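Gava : questions fréquentes sur la perception au poignet

Quelle est la fréquence de la boucle de contrôle ?
La boucle tourne à 200 Hz. Le planificateur est exécuté dans un processus séparé et ne bloque jamais la commande.

Pourquoi la profondeur est-elle bruitée sur l'osier ?
Le tressage sombre produit de petits reflets que l'appariement stéréo interprète comme des discontinuités. Activer specular_mask et porter la fenêtre du filtre médian à 5 pixels.

Un pain tranché est-il segmenté comme un seul objet ?
Oui, si merge_bands est actif. Sans ce paramètre, chaque tranche peut recevoir son propre masque et le calcul de prise échoue avec le code 112.
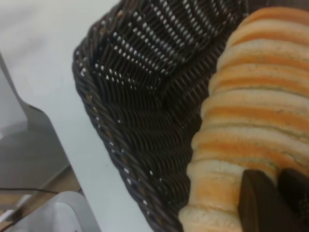 Les doigts de la pince sont-ils exclus du nuage de points ?
Oui, à partir du modèle URDF. Après un changement de doigts, relancer gava-calib, sinon l'ancien contour reste appliqué.

Que signifie l'avertissement 585 ?
L'horodatage de l'image est antérieur à l'état articulaire utilisé. Vérifier la synchronisation des horloges.

À qui signaler une anomalie ?
Perception : Jolien Postma. Planification : Rajitha Wijesinghe. Joindre le journal complet.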